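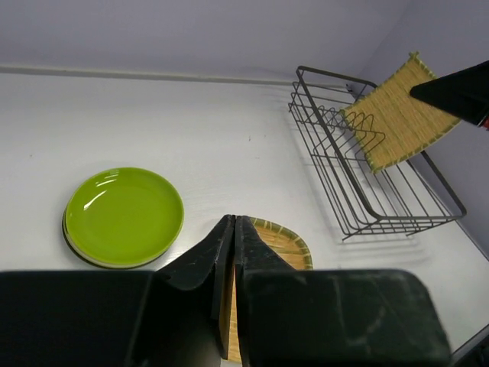
Castora Selenite Charging Plate, round, 3" across. Hand cut and sanded at our Semaan workshop, satin finish, natural white with that soft cat eye flash when you tilt it. Lay your tumbles or pendant on it overnight. A woven bamboo tray with a braided rim, green and yellow or whatever suits your altar, makes a nice base under the plate and keeps it off damp counters. Do NOT rinse selenite, it will go dull and pit on you.

Shop All Crystals Plates & Bowls Pendants Cart

Castora > Crystals > Selenite > Charging Plates

Weight: almost 2 oz. Thin one, handle with care. Small natural lines and tiny chips at the edge are normal, not a flaw. Each plate is a bit diffrent.

Good for: crown chakra, clearing a heavy room, resetting other stones. Pairs great with the Jatska smoky points.

Item no. 825. Ships in 2 days, wrapped in tissue and a cotton pouch. Bigger size back in September, hopefuly. Questions on engraving, ask for Jin-sol Ham.

Last updated: March 2021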